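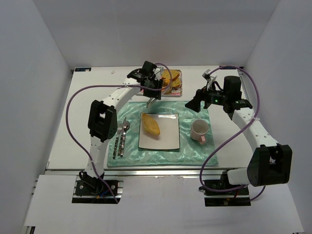 Zacharias

Minutes, teleoperation working meeting, January
Started 2:00 p.m. Notes taken by the author. Corrections by reply to the list.

1. Minutes of the last meeting
Accepted with one change: the line on follower calibration should read "before each block," not "before each day."

2. Place setting task — where we are
The task set has a goal of 300 demonstrations for the first round. 111 are recorded and kept. A further 40 were recorded and are waiting for review.
The layout stays as it is: green satin placemat, square plate in the middle, fork, knife and spoon on the left, pink mug on the right, serving tray with the food behind. Both arms are driven by one operator from the leader pair. The left arm works the tray and the plate. The right arm stays over its own side until the left gripper has cleared the plate.
It was asked whether the tray could be brought closer to the front. Not agreed. The left arm reaches it where it is, and moving it would split the data in two.

3. Placemat
Satin creases when the plate is nudged, and operators have been stopping to smooth it by hand between takes. Two views were given. One was to swap it for a stiffer mat. The other was that a policy that only works on a flat mat is not much use to Clisness. Agreed to keep the satin and to stop smoothing it, except when a fold lifts the plate.

4. Food items
The plate now starts with one item already on its left half in some takes, and with nothing in others. The task sheet does not say which is right. Agreed that both starts are valid and will be labeled separately. The sheet will be rewritten before the next block.
Long items are harder than bread slices. Operators reported that they roll on release if the wrist comes in at an angle. Suggested practice is to lower until the item touches the plate, open slowly, then lift straight up. This goes in the operator notes.

5. Cables
The purple cables were discussed at length. They are tied to the upper link on each arm and left with slack so the wrist can turn. On the left arm the loop hangs over the tray side and covers part of the food from some views. On the right it runs across the near corner of the placemat.
Proposed: a second tie lower down on each arm. Concern was raised about strain at the wrist at full reach. Agreed to try it on the right arm only, for 40 takes, and compare. Takes recorded with the second tie are to be marked in the log.

6. Operator fatigue
Blocks have been running long. Quality drops toward the end, mostly as jerky closing of the gripper. A break will be taken halfway through each block from now on. No one is to record more than 200 takes in a week — this includes rejected ones.

7. Hand guiding versus remote control
Gromiria asked again if we could teach by moving the arms directly. We tried it in the fall on the single-arm bench. It was quicker to learn, but hands got into most of the camera views and the two-arm tasks needed two people. Agreed to stay with remote control for this round. Hand guiding may be used to set start poses.

8. Odura playback tool
The new version loads both arms on one timeline. Reviewers like it. It still drops the gripper signal when a take is trimmed from the front, so trim from the end only until that is fixed.

9. Actions
Rewrite the task sheet with both plate starts.
Add the release practice to the operator notes.
Fit the second tie on the right arm and add a column to the log.
Review the 40 waiting takes.
Reply to Gromiria on item 7.

10. Any other business
A request for a second mug in another color was held over to the next round.

Closed 3:25 p.m. Next meeting in February, same room.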